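Reheating Rice Without Ruining It

Filed under: Leftovers, Basics

Rice is cheap, which may be why people treat it so badly. They leave the pot on the stove overnight, bung the remains in the fridge uncovered, and two days later wonder why lunch tastes like aquarium gravel. The microwave gets the blame. The microwave is usually innocent.

Start the night before

Good reheated rice begins while dinner is still on the table. Cooked rice sitting about on a bench is a proper food safety problem, so get it into the fridge within the hour. Spread it on a tray if there's a lot of it. It stops steaming in a few minutes and doesn't set into a brick.

Pack it in a shallow container with a lid. I use flat, rectangular ones from the Tatport discount shop, bought in a fit of self-improvement, and I still have nearly all the lids, a personal best. Go for 300 grams to a container, which feeds two modest people or one person who skipped breakfast. Don't press it down. You're storing it, you're not grouting a shower.

Eat it the next day, or freeze it as soon as it has cooled. If you can't remember which Monday it came from, the bin is right there.

What you'll need

Cold cooked rice
A microwave-safe container with a lid
Water, 2 teaspoons
A fork
Patience, 1 serve

Method

1. Check the container is meant for the microwave. There should be a symbol on the bottom, usually in a size suited to ants. If you can't find one, tip the rice into a ceramic bowl and put a plate over the top.

2. Break up the lumps with the fork. A fork, please - a spoon just makes smaller, firmer lumps.

3. Sprinkle the water over. It will look like too little. Leave it alone.

4. Rest the lid on top without snapping it down, or open the vent if it has one. A sealed lid will eventually let the steam out by itself, and you'll be wiping the ceiling of the oven with a sponge you then have to throw away.

5. Give it 90 seconds on high, stir from the edges in, then another minute. Frozen rice wants about double that, with an extra stir. Every oven has its own opinions, and the one in our old flat at Eslow could weld a lasagne to its dish while leaving the middle frosty.

6. Check the middle. It should be steaming hot all the way through. If it's merely warm, back in it goes.

7. Let it stand for a minute with the lid on, then fluff and serve. Open the lid away from your face. I've been told this many times, generally just afterwards.
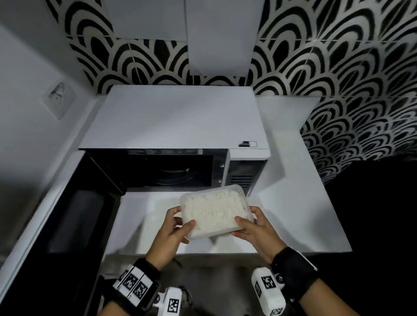

Once it's been reheated, that's its lot. Don't cool it down and have another go tomorrow, however small the leftover leftovers are. Cook less next time, or invite someone hungrier.

Brown rice takes an extra teaspoon of water. Fried rice is better off back in a hot pan, and risotto should be made into something else entirely, preferably with breadcrumbs on the outside.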